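Ascombe's Mending Fair Is Back, and It's Bigger Than Ever

October 3, 2022

If you have a shirt with a missing button or a curtain with a rip in it, get it out of the closet! The Ascombe Mending Fair returns to the old Greso feed store on MacDonald Street this month, and it will run for 13 days this time, up from 8 last fall.

The fair started as one long table and a coffee pot. Last year 855 people came through the doors with torn jeans, saggy sweaters, baby blankets and one very large tent (it got fixed, and it went camping the next weekend). Organizer Tumaini Nyaga is hoping for 2,000 visits this time around, and after the crowd that turned up for the preview evening in August, that doesn't sound like a stretch.

Entry is free and so is the help. You bring the item, you sit down next to someone who knows how to sew, and you do as much of the work as you feel like doing. Thread, pins and patches are on the house. Zippers cost whatever the zipper costs. 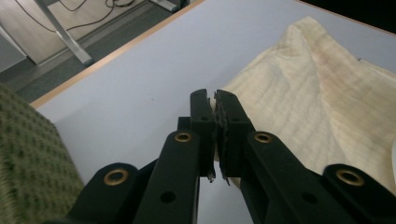

A cream-colored quilted cloth on a pale lavender-gray tabletop.

New this year is a whole corner for thin and gauzy fabrics, and it's the part we are most excited about. Cotton gauze has been everywhere for a few summers now, in scarves, swaddles, loose shirts and bedspreads, and it is lovely stuff right up until it catches on a nail. Most home sewers are scared of it. Chepkoech Nyanda will be teaching a short class on it every afternoon, and her advice is wonderfully simple: use a fine needle, don't pull the thread tight, and put a scrap of the same cloth behind the hole before you do anything else.

She also wants people to stop ironing it. Wash it cool, shake it out hard, hang it up and leave it alone, she says, and the crinkle will come back by itself. She has a gauze bedspread that has been patched so many times there may be more patch than bedspread by now, and she's bringing it along to show off.

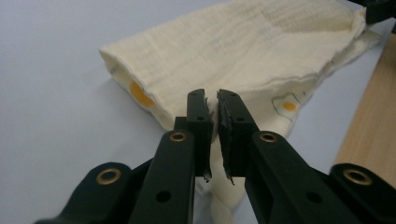

Crumpled cream-colored fabric on the table.

Wool people have not been forgotten. Njoroge Minja is back with his darning mushrooms and his giant box of yarn ends, sorted by color, and he will darn socks with anyone who asks, kids included. Last year his table had a line out to the parking lot! He'd like visitors to wash the socks first, please.

There's a swap rack too, run by the Andodier fabric shop. Leave some cloth you'll never use, take some you might. Old sheets, tablecloths and curtain ends are all welcome as long as they're clean. Fleece is the one thing they can't take, as they still have three bags of it from last time.

The sewing machines are first come, first served, and mornings are the quiet time. Doors open at ten. Parking is behind the building, and the side door has the ramp.

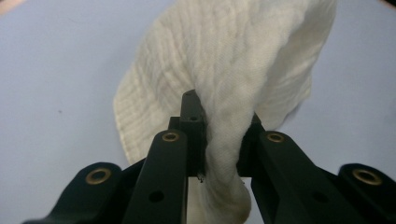

Subira Makori wrote in to say that she learned to patch a sleeve at last year's fair and has since done every elbow in the house, and she asks whether the gauze class will have an evening slot for people who work days. Nyaga says two evening classes have now been added, both at half past six, and the sign-up sheet is by the front door.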